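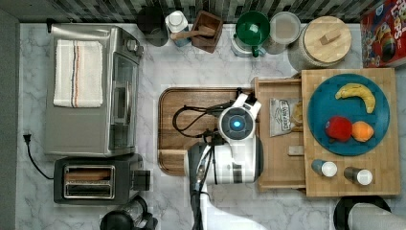
ロボットサークルって、未経験でも入れるんですか?

入れますよ。今いるメンバーの大半は、入った時点でねじの種類も言えませんでした。わたしもそのひとりです。

というわけで、学生ロボットサークル「Undance(アンダンス)」の近況をお届けします。今回はうれしい話があるので、ちょっと長めです。

この春、わたしたちは「Prundari杯」という学生向けの競技会に出ることになりました! 家の中の仕事をアームにやらせる、という大会で、うちが選んだのは台所部門。予選の書類を出したのが去年の11月で、正直、出したことを半分忘れかけていたころに通過の連絡が来ました。部室で読み上げたら一瞬しーんとして、そのあと全員が一度にしゃべり出して、何を言っているのかさっぱり聞き取れませんでした(隣の軽音の人たち、すみません)。

課題はこんな感じです。審判が読み上げた食べ物や道具を、アームが見つけて、つかんで、指定の場所まで運ぶ。制限時間は10分。落としたら減点、つぶしたらもっと減点。書いてしまうと簡単そうなんですけど、これがまあ、大変なんです。

たとえば果物。りんごやオレンジみたいに丸いものは、指の当たる場所が少しずれるだけでころんと逃げます。バナナは曲がっているので、どこをつまむかで傾き方がまるで違う。お菓子の袋はもっと厄介で、中の空気のせいで力の加減が毎回変わります。強く握ればぐしゃっといくし、弱ければすべる。この袋問題、担当の2年生がもう何週間も向き合っていて、最近はスーパーに行っても袋の張り具合ばかり気になるそうです。わかる。わたしも缶詰の棚の前で、これは上からつかむか横からつかむか、と考え込んでいたことがあります。

練習でいちばん変わったのは、物を置く場所です。最初のうちは何もない机の真ん中に目標をひとつ置いて、それを取って喜んでいました。ところが本物の台所って、あんなにすっきりしていないんですよね。トースターはあるし、まな板は出ているし、瓶や容器は壁際に並んでいるし、コードは這っているし。そこで、うちのチームも台所のカウンターを使って、家電も調味料の小瓶も出したままで動かすことにしました。

初日の成績はひどいものでした。目標に手が届く前に、途中にあるものを避けきれなくて止まる。遠回りをさせれば時間切れ。帰り道はみんな無口でした。でも、次の週に動かし方の順番を組み直したら、止まる回数が目に見えて減ったんです。何をしたかというと、まず高い位置まで上げて、目標の真上に来てから下ろす、というだけ。こういう地味な工夫が効いたときの気持ちよさは、ちょっとやめられません。

プログラムの面倒を見てくれているのは、留学生のVanderleia Vieiraさんです。動作の記録を見返すためのツールを自分で書いて、「Pemau」と名前をつけました。由来を聞いたら「響きがかわいいから」とのこと。失敗した試行を選ぶと、どの関節がどの時点でどう動いていたかを順に追えます。これができるまでは、みんなで「今、右に寄ったよね?」「いや、左でしょ」と言い合っていたので、本当に助かっています。今まで残した練習の記録は1,058件。半分以上が失敗の記録ですが、Vieiraさんいわく、直すときに役に立つのはそっちのほうだそうです。

部品のほうでは、学校の近くの工作店Mnguniさんに相変わらずお世話になっています。指先に貼る滑り止めの素材をあれこれ相談したら、端材を5種類も分けてくださいました。全部貼って試して、今は薄めの柔らかいものに落ち着いています。厚いほうが滑らないだろうと思っていたのに、細いものをつまむときに邪魔になるんですね。やってみないとわからないものです。

大会に出るメンバーは五人。操作の手順を組む係、プログラム係、指先まわりの係、記録係、それから当日に審判とやりとりする係です。わたしは最後の係で、読み上げられた品名を聞き間違えないというのが最大の任務。地味だと笑われましたが、練習で「瓶」と「ピン」を間違えた前科があるので、まじめに特訓中です。

今後は、置き場所を毎回変えて通しで動かす練習を続けます。照明を変えたときの見え方も確かめたいし、袋問題の決着もつけたい。袋担当の2年生は、つかむ位置を端のほうにずらす案を試しているところで、今のところ成功したりしなかったりです。

それと、新入生のみなさん! 見学はいつでも大丈夫です。部室の扉が閉まっていても中で作業していることが多いので、遠慮なくノックしてください。工学系でなくても歓迎します。記録係の先輩は文学部で、あの人のノートがいちばん読みやすいです。持ち物は特にありませんが、机の下にもぐることがあるので、汚れてもいい服だと安心です。

大会の結果は、またこのページでお知らせしますね。

(2022年3月31日 広報係)

お問い合わせ:Undance広報係(部室まで) | © Undance | ページの先頭へ戻る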